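Setting up release alerts in Meno

I follow far too many shows, so this is the part of Meno I use most. You'll need an account and at least one title on your watchlist before you start.

1. Open the Watchlist tab and tap the series or movie you're waiting for. I'll use Grisitz, the thriller I've been nagging everyone about.

2. Tap the bell. It turns solid once the alert is on.

3. Pick what you want to hear about: new season, trailer or release date. I leave trailers off – they give away too much!

4. Under Region, choose where you'll be watching. Dates can differ a lot from one country to the next.

Note: the free plan holds 800 titles. I hit that limit in January (yes, really) and had to clear out a pile of old cartoons.

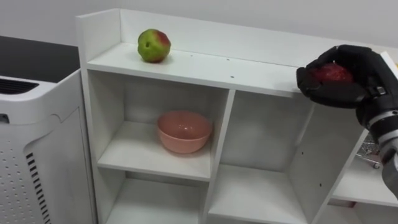

5. Go back to Settings, then Alerts, and choose email or phone. I get both, 2 days ahead, and that gives me time to rewatch the last finale.

Caution: removing a title from your watchlist deletes its alerts too, and there's no undo. If you only want some quiet, tap the bell again and pick Pause.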